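Nultier: leaflet claims for over-the-counter digestive remedies

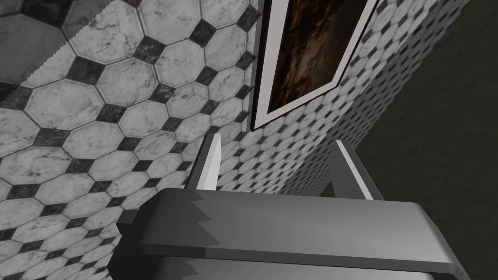 Nultier is a table of claims copied from the packs and leaflets of remedies sold without prescription for heartburn, wind, bloating and an upset stomach. It has 3169 rows. Each row is one claim, in the maker's own words, with the wording of any footnote beside it.

Please read the next part before you load anything. The set records what is said about products. It has no information on whether any of it is true, and I would be wary of anyone who uses it to suggest otherwise. If you want to know whether a tablet works, you need trials, and there are none in these files. If you have a stomach complaint of your own, ask a pharmacist.

What is in the files

claims.csv holds the main table, one claim per row.
products.csv holds one line per product, with the form it comes in (tablet, liquid, powder, chewable) and the pack size where I could find it.
footnotes.csv holds the small print, linked to the claim by number.
labels.csv holds the claim types added by hand.

All four are plain text, UTF-8, with commas between fields. Leaflets are full of commas too, so the text fields are in double quotes. Open them in a spreadsheet if you must, but check that it has not turned pack sizes into dates.

Where the text came from

Three sources, kept apart in the column called source.

Mako is the oldest part, typed from paper leaflets. The typing was careful, and the choice of leaflets was not. It was whatever was in the drawer.

Wada was taken from shop pages. Shops rewrite what makers say, often making it stronger, so a Wada claim should not be quoted as the maker's. I left it in so that the two could be compared, and I have yet to see a comparison that I believe.

Coka is made up of leaflets scanned and read by software. The error rate is worse than I would like. Doses are the weak spot: "1 or 2" has come out as "1 of 2" more than once. Do not take a dose from this set for any purpose.

Claim types

There are 6 labels: speed, strength, duration, gentleness, tradition and other. Gentleness is the one I trust least. "Gentle" on a pack may mean fewer cramps, a milder taste or nothing at all, and the label does not try to separate these. Tradition covers lines of the "used for generations" sort, which tell you that people bought something and little more.

A claim may have more than one label. A second reader went through 2000 rows without seeing the first set of labels. They agreed well on speed and duration, where there is usually a number to look at, and poorly on strength. Where they disagreed, the first label stands and the column disputed says yes. People keep dropping that column to tidy up the table. I wish they wouldn't.

Known faults

Some products appear twice under slightly different names. I merged 30 pairs and stopped when I could no longer tell whether the recipe was the same.
Words such as "fast" and "rapid" are kept as printed. No time has been filled in for them.
Products that were withdrawn are still listed and are not marked.
Packs change. A claim in the table may no longer be on the shelf.

What I would not do with it

Train a model to give health advice. Rank brands by how honest they are. Count the claims for an ingredient and call the total evidence. I have been sent drafts of all three.

It may be of use for studying how such leaflets are worded, or for testing software that has to pull short statements out of messy text.

Changes

The December release corrects the quote marks in footnotes.csv and removes empty rows from Coka. Labels are unchanged. If you find a row that does not match the leaflet in your hand, send the row number and the exact printed wording, including the footnote.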